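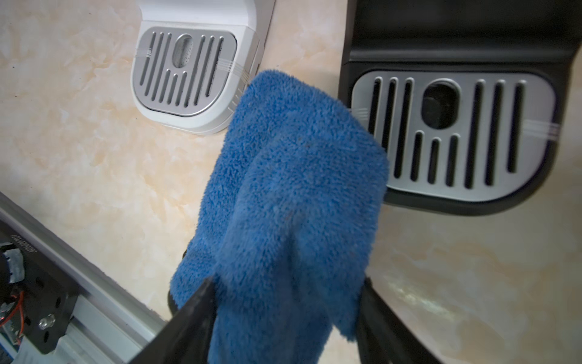

Looking after the coffee machines

The two coffee machines in the Mellcombe kitchen are now on a weekly cleaning roster. The roster is taped inside the cupboard door to the left of the sink, and each team on the ground and first floors has been put down for one week at a time until the end of winter. If your week doesn't suit, swap with another team and write the change on the sheet.

The drip trays are the main problem. The white machine and the black one both have a tray that lifts out, and both were overflowing onto the bench more than once in April. Please empty them at the end of each day. Tip the water down the sink, take the grille off, and wash both parts in warm water with a small squirt of detergent. Rinse well. Don't put either tray in the dishwasher. We lost one grille that way last year, and a replacement took three weeks to arrive.

Milk and coffee dry hard in the slots of the white machine's grille. A soft brush gets them out, and there is one in the cutlery drawer with green tape on the handle. Scourers and steel wool should stay well away from both machines, as the plastic scratches and the glossy black housing shows every mark.

Blue microfibre cloths are for the coffee machines and the bench they sit on. Yellow cloths are for tables. The grey ones are for floors and should never come near food or cups. Fenatska, our cleaning supplier, has sent a new pack of the blue cloths and they are on the second shelf in the storeroom. Use them slightly damp on the housing, then go over it again with a dry one. Used cloths go in the tub under the sink and are washed on Virág's laundry run. Please leave fabric softener out if you wash any at home, because it stops them picking up water.

Descaling is done by the facilities team and isn't part of the roster. The white machine is due at 400 cups, and its counter was on 366 when Annick Perron checked it. It will be out of use for a morning once it gets there, and a note will go on the lid the evening before. The black machine was descaled at the start of the month.

Beans are still ordered through Flisside. The decaf is running low and more is on the way.

Annick is looking after the roster. Darragh Ní Chonaill has the spare storeroom key while she is on leave. If a machine shows a fault light, switch it off at the wall, leave it for five minutes and try once more. If the light comes back, leave it off and ring facilities on extension 86.

Filed under: Around the Building

Recent items
Fridge clean-out: label it or lose it
New bike racks at the rear entrance
First floor printer has moved
Changes to the visitor parking bays

Mellcombe Staff Newsletter | Contact the editors | Back to top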